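Oil on a wood table, or hard wax?

kukelow_77
2021-06-30
We bought a wooden table for the kitchen and I must choose a finish. My wife wants oil. I read that hard wax lasts longer. Who has experience?

Zeltier
Oil, 2 thin coats, then once more in December when the heating makes the air dry. I do it so for many years.

ernow
I disagree with Zeltier. A kitchen table is used 365 days in the year, and oil takes every ring from a cup. Hard wax, please.

Zeltier
Rings come out with fine paper and a little new oil. With wax you must sand the whole top - have you ever tried it?

ernow
Yes, I tried. It took one afternoon.

Zein
I am more with Zeltier, but the color is also a question.
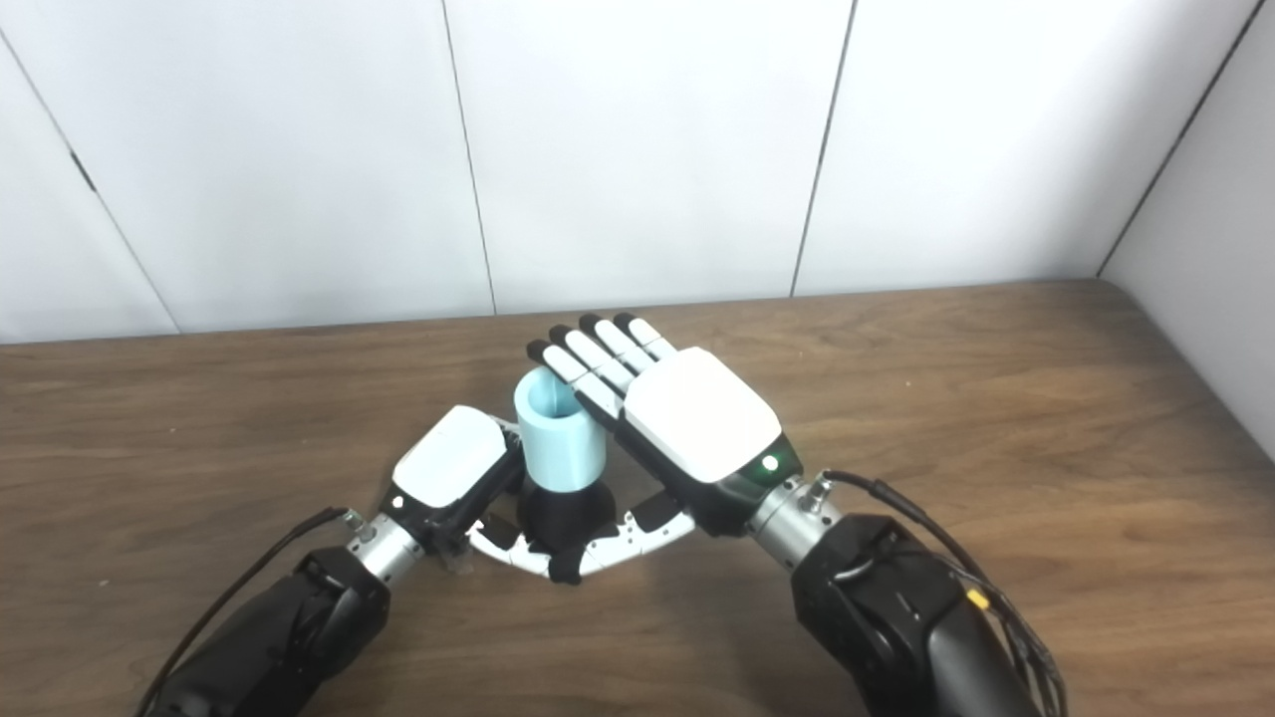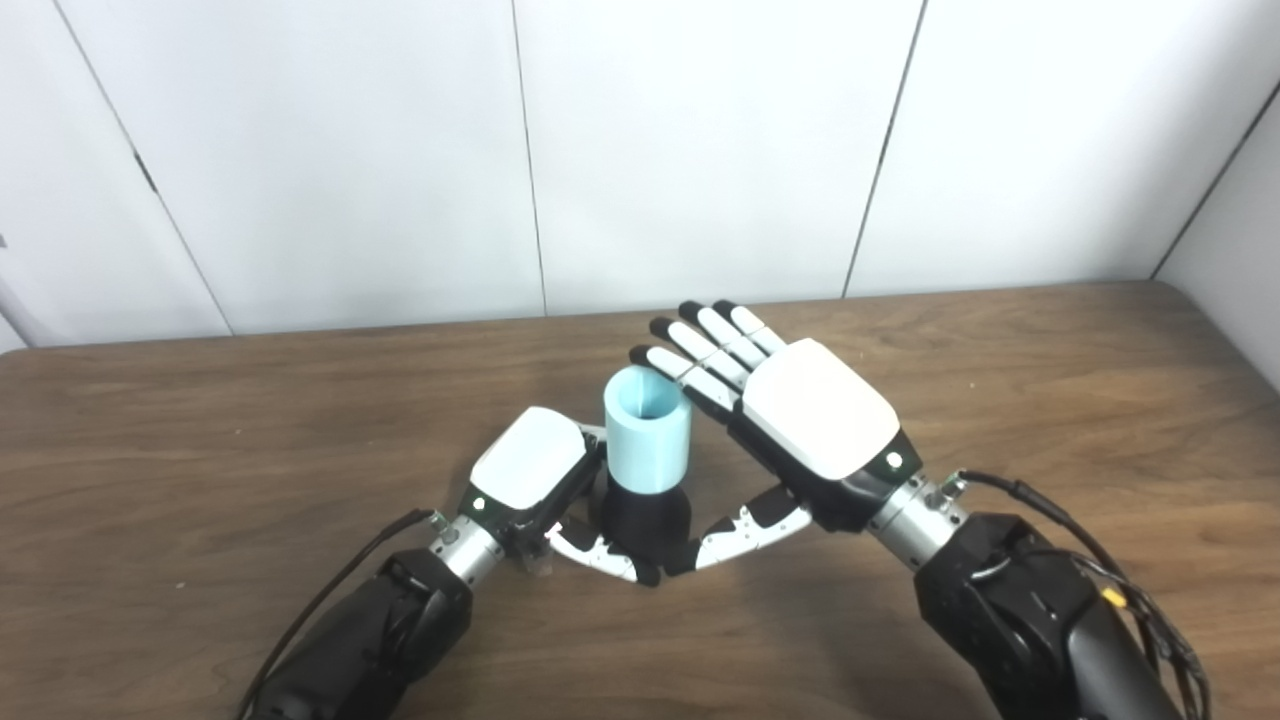
Color is for me more important than rings, because you look at it every day. Oil makes most woods darker, so test it first under the table. If you want to end near a warm brown like the tabletop in my two pictures, with the streaks still visible, don't take a tinted oil.

kukelow_77
Thank you, I will test both underneath.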